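1 min read

Saturday, May 22, 2021
By Hülya Kurtuluş

Gripper day again. Eckhard swears by the Pullora fingers; I have defended the Clirnau ones since November, mainly out of stubbornness. Same arms, same shoe rack, 11 tries each. Clogs are my least favourite colour of misery.

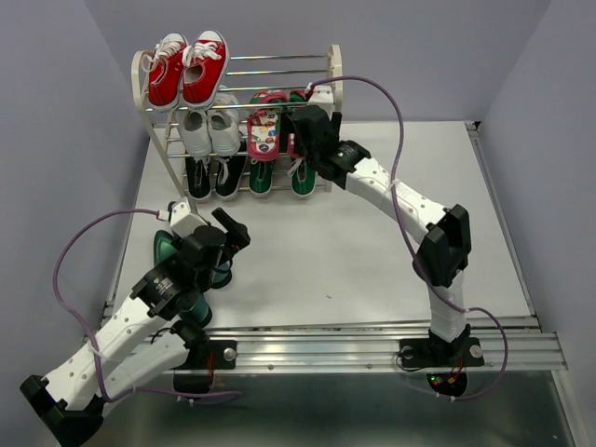 Which fingers are we keeping? The Clirnau pair, until Eckhard finds a softer pad for his - the Pullora tips close faster but pinch canvas.

Tea, then cable ties.

Contact | © Hülya Kurtuluş | Back to top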